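Stedbridge Team Sports > Basketball > Ball Storage

Zatum Rolling Ball Cart, Locking, 13-Ball

Item no. 214
Made by Thibodeaux
In stock, ships by ground freight

The Zatum is a steel ball cart for school gyms, rec leagues and club teams. It holds 13 full-size basketballs, inflated, and rolls through a standard single door without tipping. The lid locks with a keyed cam lock. Two keys come in the hardware bag, taped to the inside of the instruction sheet.

We have carried the Zatum since the older Ullel cart was dropped. The footprint is the same, so it will park in the same spot in your storage room. The main changes are bigger casters and a lid that folds all the way back against the side, where it stays out of the way during shooting drills.

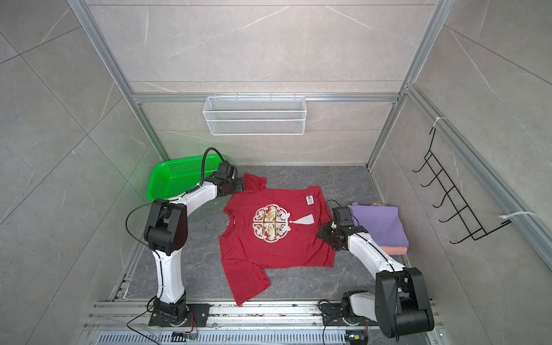
Red T-shirt, laid out on dark gray.

What's in the box

One base with casters attached, four side panels, one lid, hardware bag, two keys, instruction sheet. You will need a Phillips screwdriver and a half-inch wrench. Two people can put it together in less than an hour. Leave all the bolts finger tight until the last panel is on, then go around and snug them down.

Specifications

Frame: powder-coated steel tube
Color: black or gray
Weight, empty: 41 lb
Capacity: 13 basketballs, size 7
Casters: four swivel, two with foot brakes
Wheel material: non-marking rubber
Lock: keyed cam lock, replaceable

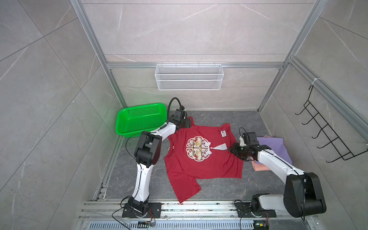 White wire mesh basket on the back rail.

Using it on a gym floor

The wheels are safe for finished hardwood and for rolled sport flooring. Wipe them down if the cart has been outside, as grit stuck in the rubber will scratch a floor finish. Set both brakes before you load or unload. On an outdoor court with a slope, park the cart sideways to the slope as well.

The cart is not a seat or a step, and the lid will bend if someone sits on it. Bent lids are the most common replacement part we sell for this model, and they are not covered by the warranty.

Other balls

Volleyballs and soccer balls fit fine, and you will get a few more in than the rated number. Size 6 basketballs also fit with room to spare. Footballs tend to work their way out between the side bars, so we suggest a mesh bag inside the cart if you want to store those. It is too shallow for bats or sticks. 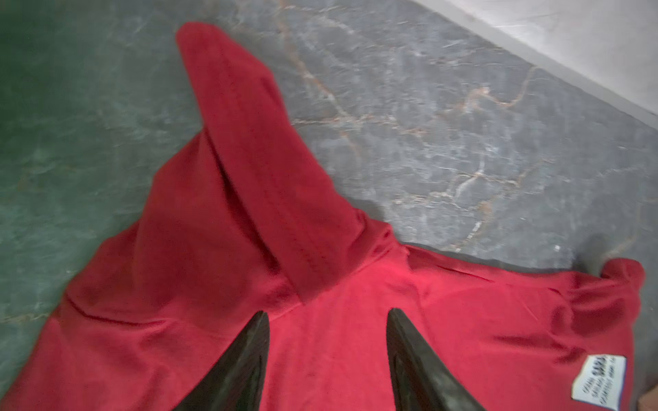
Red fabric with a white sewn-in label.

Care

Check the caster bolts at the start of the season and again halfway through. If a wheel starts to pull to one side, it usually has hair or tape wound around the axle - cut it off with a utility knife. Scratches in the coating should be touched up before they rust. Any black or gray enamel from a hardware store will do.

Parts

Lids, single casters, lock sets and side panels are sold one at a time. Have your item number ready when you order, and tell us the color. Ullel casters will not fit the Zatum base. The lock set is the same on both carts.
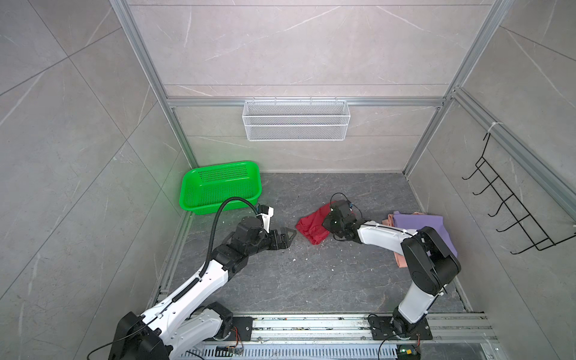 Wire basket on the crossbeam, hook rack on the right wall.

Shipping and returns

Carts go out flat in one carton. Someone has to be there to sign. Please open the carton and look over the panels before the driver leaves, and write any damage on the delivery slip. Unassembled carts can be returned for a refund less freight. Once a cart has been put together we can only replace faulty parts.

Warranty is two years on the frame and one year on casters and lock. Carts ordered in May or later for the coming school year can be billed to a purchase order.

Page updated 2019-08-03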